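How to record hand-held gripper demos that your policy can learn from

I've been collecting demos for our Teker grasping policy all February, and I wasted my first 38 takes, so let me save you the trouble! You need two hand-held grippers, a marker cube on each, a head camera, and a table of stuff to grab.

Start with the cubes. Screw them down tight (mine wobbled, and the Runton tracker hated it), then hold both still for 2 seconds before you move so the poses can lock on.

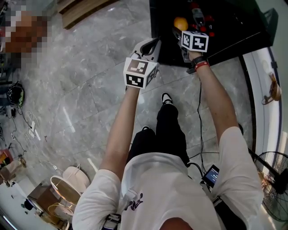
Next, slow down. Reach in at half your normal speed and keep your wrists turned so at least one cube face points up at your head. If the tracker loses a cube for more than 20 video frames in a row, toss the take and go again. I know, it's painful.

Shuffle the objects after every take, too. I left mine alone for a whole Wednesday and the policy just memorized where things were – ugh.

When you're done, run the Ganari filter before training. We kept 3,000 clean demos that way, and grasps in clutter got way better.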